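Home | About the fund | Projects | Reports | Contact

Search reports... Go

Progress report to the Mertens fund: handling cell at the Zornovthorpe packing room
Submitted by Sevari, Thu 11 July

Work since the last report

The cell has been running on the day shift since February. It was set up to take over some of the pick and place work at the packing bench, where staff stand for most of the shift and repeat the same reach many times over. The grant paid for the arm mount, the Hundex control software and the training hours. Sevari covered the bench changes and the lighting out of its own budget.

Most of the work in this period went into soft and awkward items. Boxes and cartons were dealt with in the spring and need little attention now. Fruit is slower. Grip force has to be set low, and the approach has to be taught again whenever the plate or tray is changed. We are still using the black two-segment fingers and have put off ordering the softer set until the next budget period.

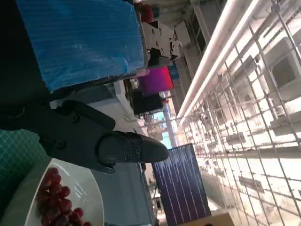 Gripper over the bench, with red grapes on a white plate.

Staffing and training

The packing room has 10 staff on days. None have left because of the cell and no hours have been cut. Five have finished the operator course, and a further group will start when the summer orders slow down. The course takes 9 hours in all, split over several mornings so that the bench is never short.

The jobs themselves have changed more than we expected. Operators now spend part of each shift teaching positions, clearing stops and checking what the arm has handled. Several said they like the variety. Others find it tiring in a different way - there is less lifting, but they feel they have to keep one eye on the arm all the time. We raised this with the shift lead and now rotate people off the cell after two hours.

Pay was also raised. Operators asked whether the new duties should move them up a grade. That question is with the site manager and has not been settled.

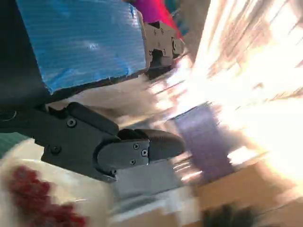
Close view of the fingertip during bench work.

Problems

Stops are still too frequent on mixed trays. A stop usually means an operator has to walk over, move an item and restart the cycle, and this breaks up whatever else they were doing. Hundex has sent a revised setting for the approach speed, which we will try next.

Glare from the bench lighting was reported by two operators. We have asked for a quote on diffusers.

The written instructions were too long. Staff on the bench rewrote them as a single sheet, and the sheet is what people use.

Spending

Spending is within the approved budget. Training came in slightly over and the mount slightly under. We ask to move the difference between the two lines.

Next period

- Run the second operator course
- Test the new approach speed on mixed trays
- Fit diffusers if the quote is accepted
- Report back on the grading question

Comments (3)

packer_days: The two hour rotation helps. Please keep it when the orders pick up.

Reader: Will the night shift get the course as well? It isn't mentioned.

benchside: Good to see the single sheet got a mention. Can it be posted on the site page so the other rooms can use it?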